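# "We ran out of chairs before we ran out of vaccine"

A chat about a long winter of flu and whooping cough in a small county
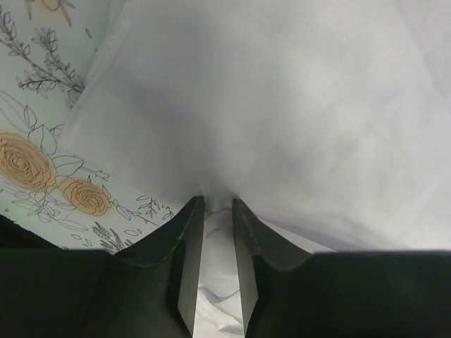
**Beat Schnyder**
Health columnist

I'd been trying to get Marlene Doder on the phone since before Thanksgiving. She runs immunization for the Fedlow district, which covers four towns and a whole lot of road, and every time I called she was either in a school gym or driving to one. So when she finally said "come by at 7:30 in the morning, I'll have coffee," I went, and the coffee was terrible, and we talked for almost two hours.

The thing I wanted to ask about first was whooping cough. The district logged 32 cases last year, most of them in kids between ten and fourteen, and I remember when a single one would have made the front page around here.

"People think it's a baby disease," she told me. "It's worst for babies, sure. But the ones carrying it home are the sixth graders. The shots they got in preschool wear off, and the booster is due right around the age when parents stop taking them in every year."

I admitted that my own daughter was eight months late on hers. Doder didn't scold me (I was braced for it!) and just wrote the clinic hours on the back of an envelope and slid it over.

Then there was the flu. Her office had planned on giving 570 doses at the fall walk-in clinics and ended up giving 1,270. I asked what changed.

"The Faltis school closed for three days in October," she said. "That did it. You can put up all the posters you want, but once folks have to find a sitter for three days they start asking questions. We ran out of chairs before we ran out of vaccine. I had grandmothers sitting on the bleachers."

She borrowed doses twice from the next district over and drove them back herself in a cooler, with a thermometer she checked at every stop sign. One of those trips was in sleet and she still sounds mad about it.

I wondered if the crowds had been cranky. I've stood in that line, and I was cranky.

"Some. Mostly they were tired. A man told me he'd been up four nights with his wife coughing and he didn't care what I stuck in him as long as it was quick." She laughed at that one for a while.

We got onto the nursing side of things, where she's less cheerful. She has three full-time nurses and used to have six. The Sakalauskas clinic, out past the grain elevator, now opens two mornings a week, and if you need to be tested in the afternoon you're looking at a drive of forty minutes or more. The county has promised another position by July. She's heard that before.

"I can get the supplies. I can get the fridge fixed. What I can't get is somebody who'll move out here for what we pay," she said. "My youngest nurse has an offer in the city right now and I told her to take it. What else was I going to say?"

I asked about the parents who don't want the shots at all, figuring we'd be there until lunch. She was pretty short about it. There are 612 students in the middle school and she says she could name every family that has signed a waiver, and she's talked with most of them. A few changed their minds after the closure. Most didn't.

"I don't argue anymore. I ask what they've heard and where, and I tell them what I've seen. I've seen a five-week-old with it. That's a short story and I tell it the same way every time."

She wouldn't tell it to me on the record, and I didn't push.

By then her phone had buzzed four or five times and there was a school secretary holding on the other line about a rash. I asked if she was taking any time off in the spring. She said her sister has a place by a lake and she's been invited every year since she took the job.

Fedlow's walk-in hours are mornings until 11:30, no appointment, and they'll do the booster and the flu shot in one visit. My daughter went. She says her arm hurts.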